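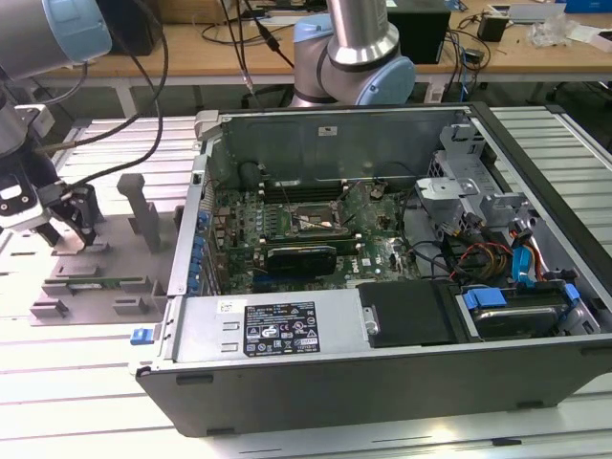

How many demonstrations do you need before it's worth training anything? 50 clean ones from a single operator will tell you if the task is learnable at all, and for something tight like seating a module in a slot, plan on 200.

Print this message
E-mail this message

[stanisbridge-teach] Re: hand guiding vs remote for slot insertion
From: Rianne Dekker
Date: Mar 25, 2024

Quick one before I have to go, sorry it's going to be choppy. Answering inline-ish, Kramer's message is quoted first and then I'm going through it in whatever order.

> From: Kramer
>
> Hi all. We're moving from pegs and blocks to real PC parts and I have
> a few things I can't settle from the archive.
>
> 1. Task is pick a module out of a fixture, carry it over to an open
> desktop tower, press it into the slot. Two arms available. We have
> been hand guiding the arm (gravity comp, grab the wrist and push) and
> recording that. Cloned policy gets to the slot and then mashes the
> module against it at a slight angle. Every time. Is that hand guiding's
> fault or ours?
>
> 2. If we go remote, is the Rinelance leader good enough for the last
> bit, or do you need force feedback? We have one on loan and so far all
> I can say is that my wrist hurts.
>
> 3. Do you keep the failed demos? We've been deleting them.
>
> 4. Does the tower have to be in exactly the same place for every
> demo? Ours moves a bit whenever somebody leans on the table.
>
> 5. What do you pay attention to when you label where one step ends and
> the next one starts? Our two operators never agree.
>
> Logging is all Sosard, stock config. Thanks in advance, anything helps.
>
> Kramer

OK so.

On 1. Probably both. With hand guiding your hand is on the wrist, and your hand is pushing, and the wrist force sensor (if that's what you're recording) can't tell your push from the slot's push. So the policy learns a force signal that won't exist at run time. We wasted most of October on exactly this. The approach was lovely, smooth, looked like a person doing it, and then at contact it had no idea. Check your force plot in the last second of a hand guided demo vs. a rollout. If they look nothing alike there's your answer.

Other thing with hand guiding, your arm and half your shoulder end up in the camera. Policy sees a sleeve in training and no sleeve later. Some people mask it, some replay the recorded trajectory with the human out of the way and use THAT as the demo. Replay works fine for free space. For insertion it's iffy, any drift in the part and the replay jams.

What I'd do: hand guide to get your waypoints (above fixture, above slot, safe height over the case wall), remote for the contact part. Mixed is fine. Just tag which is which in the episode header, future you will want it.

The slight angle, look at the grasp first. Module sits flat in our fixture plate and the parallel fingers close on it, and if they close a little off it's already tilted before you leave the fixture. You won't see it from the side camera, you'll see it from the one on the gripper. We had operators correcting for the tilt by eye at the slot, every one of them a bit differently, and that's poison for cloning. Rule now is if the grasp is crooked you let go and regrasp, and that stays in the demo. The policy learned to regrasp from that which I did not expect to get for free.

On 2. I've used the Rinelance for a good while and it's OK. No force feedback on ours. You can do insertion without it but you need something in its place. What we have is dumb: a tone in the headphones that goes up with vertical force. Took an afternoon. Operators went from stabbing at it to pressing, and the peak forces came right down. If you have feedback and it's laggy turn it off and use the tone, laggy feedback is worse then none.

Scaling matters more than the device. 1:1 for the carry, then a foot pedal to drop the motion to a fifth of your hand motion for the last bit over the slot. Your wrist hurts becuase you're holding it still in the air at 1:1 trying to make a tiny move. Clutch more often, rest your forearm on something. And cap a session at 30 minutes, after that the demos get sloppy and the operator is the last one to notice.

Speed too. Don't let anybody show off. Slow approach, full stop over the slot, then go down. But don't sit there for ages either — long pauses are a problem for cloning, the policy learns that hovering is a perfectly good thing to do and then hovers for ever. We trim still stretches in post, down to a short fixed length.

On 3. KEEP THEM. Please. Separate folder, flagged, don't train on them straight away but keep them. Last batch we logged 153 good ones and the bad ones turned out to be what we used for the success detector. Also a demo that goes wrong and gets recovered is not a failed demo! Bump the edge, back off, realign, seat it, that's the best kind you can record. Some weeks I ask operators to start from a bad spot on purpose. Held a bit left, held a bit rotated, now fix it.

What I do throw out: wrong part, log dropped frames, somebody bumped the table halfway. Nothing else.

On 4. No, and you don't want it to. If it's in the same place each time the policy ignores the cameras and plays back joint positions. Looks amazing until someone nudges the case. We lay the tower on its side with the panel off, inside facing up, and move it a little between demos, plus a small rotation. Fixture stays bolted. What you can't have is it moving DURING a demo. Clamp it, a slotted table is good for that.

Be mean about cables though. A PC case is nothing like a peg board. The colored leads coming off the drive cage end spill toward the motherboard and they never lie the same way twice, and they're the brightest thing in there so of course the network looks at them. Early on I tied them back and got a nice number and then untied them and lost the lot. Now I mess them up a bit by hand every few demos. Gripper housing snagging on one is also a thing. Plan your safe height with the case wall AND the cables in mind, the wall is not the tall bit if a loop is standing up.

Dark parts on the dark shroud of a graphics card, depth camera gives you garbage over it. Didn't matter for us in the end but if you rely on depth near the slots go look at the raw image before you record a big batch.

Second arm: you don't say what yours does. I'd park it somewhere out of the way for now and get the one arm version going. Bimanual remote with one operator is a different skill and your first pile of demos will be mostly learning curve.

On 5. Labels. Ours never agreed either until we stopped using words. "Aligned" means nothing. We cut on signals: gripper closed past a threshold, height over the case wall, first contact force, gripper open again. Script does it, person only checks. Sosard will let you hang markers off any channel, it's in the triggers section of the config, stock file has it commented out. I'll send you ours.

One more which you didn't ask. Check your clock sync between the gripper camera and the arm state. Ours was off and it looked EXACTLY like a bad operator. Wave the gripper in front of something with a sharp edge, plot both, see if the turnarounds line up. Do it before you retrain anybody.

If you're starting over I'd go: one operator, one tower, remote only for contact, get to 50, train, look at where it fails, then aim the next lot at those spots. Don't record all 200 blind and then look.

Would still like to hear from anyone who has shown the latch or lever type parts by remote, the ones where you have to press and then swing. We're stuck on that and I have no clever ideas. Pressing down and moving sideways at the same time on the Rinelance feels awful.

Config to follow tonight or tomorow, bug me if it doesn't show up.

Rianne

--
stanisbridge-teach mailing list
Reply goes to the whole list

Recent on this list
Sosard triggers: marker on force channel fires twice
Foot pedal wiring for the Rinelance leader
Trimming pauses out of demos, how short is too short?
Hand guiding with a payload set wrong
Regrasp in the demo or cut it out?

Contact the list owner | Copyright Stanisbridge list members | Back to top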